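Speaker notes: The tidy desk and other things we were sold
Running time 60 minutes with questions. Slides advance on the bold cue in my printed copy, so please don't jump ahead.

OPENING

Wait for people to sit. Don't thank the sponsors again, the host has done it.

Ask for hands: who has bought something in the past year to hold other things? Leave the hands up. Who could say, without going home to look, what is in it now? Most hands drop. They dropped in February when I tried this out at the Lotley library, and that was a friendly crowd.

Then straight in. I'm here to talk about the claim that a tidy desk makes you work better. I've been hearing it for my whole working life and I have a lot of trouble with it.

WHERE THE CLAIM COMES FROM

Sulell sells a desk course. It runs 4 weeks and promises you'll "win back your mornings." I took it. Week one is throwing things out, week two is buying cups and trays, and weeks three and four are mostly emails about the next course.

Read the line from the sales page slowly: "Our members feel more focused." Feel. Compared to what? They asked people who had paid, right after they had paid. I wrote and asked how many people had dropped out before the survey. I got a nice reply and no number.

Pause here. Somebody usually laughs.

The Flendidon people do it differently. They surveyed 200 office workers and found that the ones with neat desks reported less stress. Fine. But a person with a light workload has time to put the stapler away. Swap cause and effect and the same survey tells you that calm people tidy up. I can't tell which it is from their numbers and neither can they. 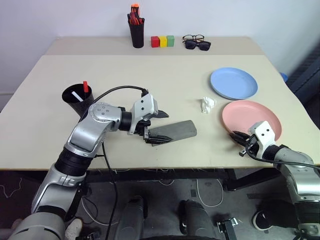
Loredana Cocco
Office manager and occasional speaker on workplace fads

THE PEN CUP PROBLEM

Slow down for this part. It's the bit people write to me about.

A cup full of markers looks organized. The caps stick out, the colors show, you feel ready for anything. Now ask how many of them write. In our office I went through every cup on the second floor with a sheet of scrap paper, and almost 60 of the pens I tried were dead. They had been put back by people who knew they were dead. The cup gave them somewhere to go.

So my first objection is that a container can hide a decision you haven't made. Same with the "misc" folder. Same with the drawer of glasses with old prescriptions - I have one, don't ask.

Second objection is cost. Sequeira, the office supplier we used, once quoted us for matching desk sets. I put that quote next to what we spent on fixing the heating, and asked staff which had helped them get work done. You can guess. Tell the radiator story only if we're on time.

WHAT I WOULD ACCEPT AS EVIDENCE

Keep this short, eyes are glazing by now.

Pick people at random. Tidy half the desks, leave the other half alone. Count something real, like invoices closed or errors sent back. Let someone who doesn't know which desk is which do the counting. Banafsheh Ahmadpour tried a small version with her billing team and saw no difference she'd bet on. Her group was small and she says so herself, so don't oversell it.

If a course seller shows me 1,000 testimonials, I still want that test.

LIKELY QUESTIONS

Someone will say it works for them. Good, keep doing it. My complaint is with charging other people for it.

Someone will ask about safety. Blocked exits and cords across the floor are a different subject and I'm in favor of clearing them.

Hằng Ngô has the roving mic. Repeat each question before answering, the back rows can't hear.

Handouts are by the door. Please leave the pens.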